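Tall black bin in the laundry gap, keep or ditch?

magdolna_sz
August 6, 2020
ok so tiny laundry corner, washer is black and glossy, and the clothes bin lives in the narrow gap between the walls. Red thing hanging over the rim again, gray one down the side. Everybody throws, nothing lands. Want it out. Husband says it stays. Thoughts??

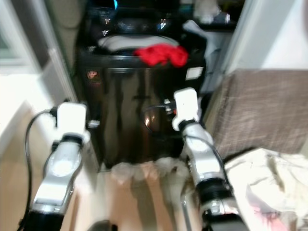 Grestadov Small Homes Club, Laundry & Storage board

balogh11
Keep it. Tall and narrow is the right shape for a gap, a wide basket would be in your way every day. Empty it more often, thats all.

Ela
Disagree with balogh. Tall bins = stuff at the bottom forgotten till June. Had one, hated it. Two low ones, lights and darks, done.

balogh11
two low ones where?? she has no floor

magdolna_sz
There's a dark brown board by the washer too, wood grain, could go up as a shelf maybe. If it fits.

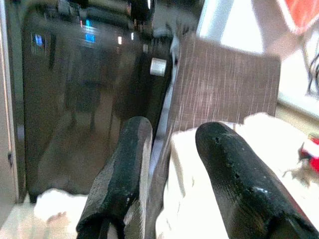

Can you put a shelf right over a top loader?
Only if the lid still opens all the way. Measure with it up, then add a bit for your hands.

Ela
and dont put detergent up there if the shelf isnt fixed to the wall. ask me how I know

eso_392
What else is in that corner? Hard to say without knowing

magdolna_sz
White cabinet with a counter, low slatted shoe rack, big beige cloth hanging up next to it. Chopsticks on the laundry counter

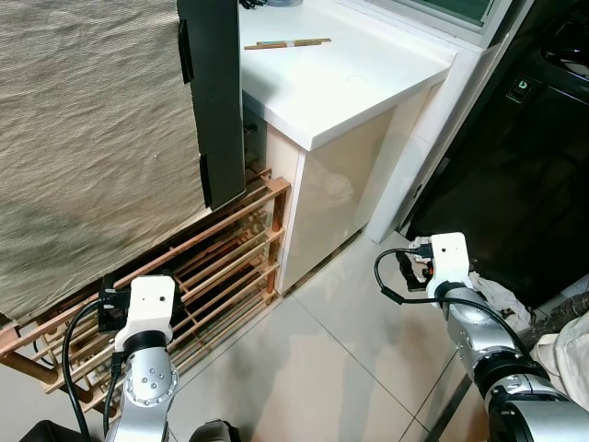 Rack could move to the hall I guess, but then the hall is full of shoes. Tiles are light so everything shows. Swept this morning, useless.

eso_392
Move the rack, put one low basket there. Keep the tall bin for towels only. Both of you win

balogh11
towels only is a waste of a good bin imo

Ela
its a bin, balogh

magdolna_sz
lol. Ok trying eso's way for 8 days. Towels in the tall one, rest goes staight to the washer if theres enough for a load.

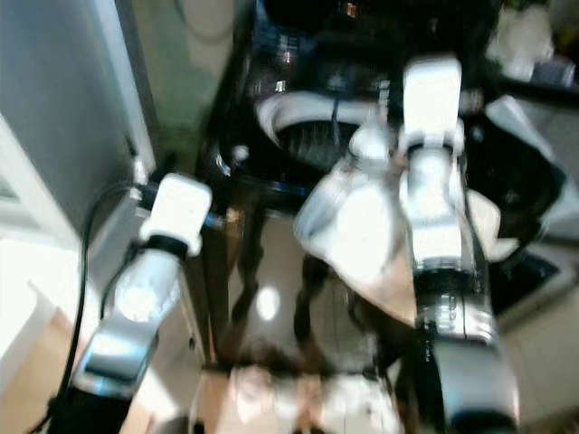

Black shows every fingerprint btw, so if anyone has a cloth that doesnt leave streaks, tell me. Will post back when the rack is moved.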